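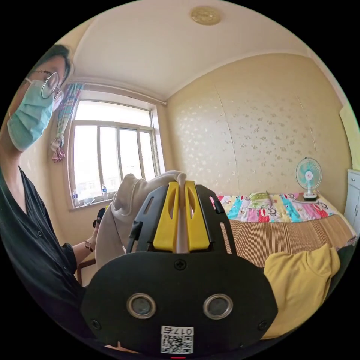 Work, Technology and the Organization
Unit 6: Automation in Housekeeping and Laundry Work

Purpose of this unit

This unit considers what happens to people in housekeeping jobs when part of the work is taught to machines. Earlier units dealt with warehouses and call centers, where automation arrived as a complete system and the staff were trained to work around it. Housekeeping has followed a different path. Cloth is soft, it changes shape whenever it is touched, and no two beds present it in the same way. For this reason, much of the current effort goes into recording how people handle fabric, using grippers held in the hand, before any machine is asked to do the same.

Students should read the Parthorpe case before the seminar and bring written answers to the first two discussion points.

The Parthorpe case

Parthorpe is a residential services operator with 73 housekeeping employees. Its staff make beds, fold and store linen, and prepare rooms between stays. In September the company entered an agreement with Skostari, a developer of handling software, under which some employees would spend part of each shift performing ordinary tasks with hand-held grippers. The recordings would be used to train a folding system. By the end of the first phase the staff had completed 773 recorded tasks, most of them involving towels, blankets and shirts.

Management described the project as an addition to existing duties. Employees described it differently. In interviews, several said that folding with a gripper in each hand was a separate skill, slower than folding by hand and more tiring for the wrists. A task that an experienced worker would finish without thinking had to be broken into steps: find the edge, close the fingers, lift, bring the edge across, release. Workers who had never been asked to explain their method now had to settle on one.
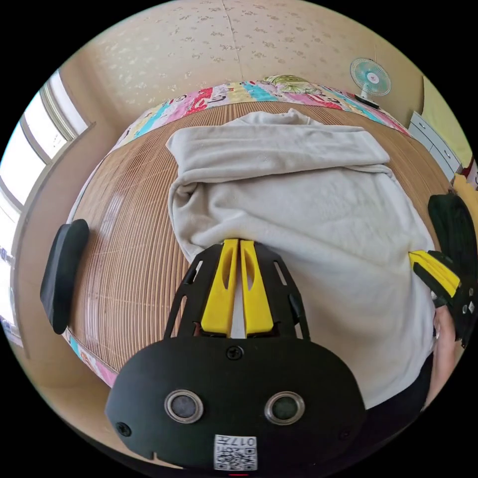
Three changes followed, and they should be kept separate in your answers.

The first concerns pace. Output targets at Parthorpe had been set in rooms per shift. Time spent on recorded tasks did not count toward the target during the opening weeks, and employees who took part appeared to be falling behind. The company later gave credit for recording time, but only after supervisors had raised the matter twice.

The second concerns knowledge. A good fold depends on small judgments - how much slack to leave, when to smooth the cloth, which corner to pick up first. Gatti, the consulting firm engaged to review the project, argued that these judgments were a contribution for which employees should receive separate payment. Parthorpe held that they were part of the job already being paid for. The question had not been settled when the case was written.

The third concerns standing within the group. Employees chosen for recording gained contact with technical staff and, in a few instances, an informal training role. Others saw the selection as unexplained. The review found that almost 6 months passed before written criteria were issued.

A point of comparison

The Stidunau linen service introduced similar work under other terms. Recording was voluntary, was scheduled in blocks of no more than 2 hours, and carried its own hourly rate. Employees could also ask to have a recording deleted. Stidunau collected far less material, and its managers have said openly that progress was slow. Complaints, however, were few, and most participants signed up for a second period.

Care is needed in comparing the two. Stidunau is the smaller employer and had no outside deadline to meet.

Points for discussion

1. Should time spent recording a task be measured in the same way as time spent completing it? Refer to the treatment of room targets at Parthorpe.

2. Set out the strongest case for each side in the disagreement over separate payment.

3. Which of the Stidunau terms could Parthorpe have adopted without changing its agreement with Skostari?

4. Suppose the folding system is later installed on site. What should employees whose work was recorded be told, and at what stage?

Written answers should not exceed one page each and are to be handed in at the start of the seminar.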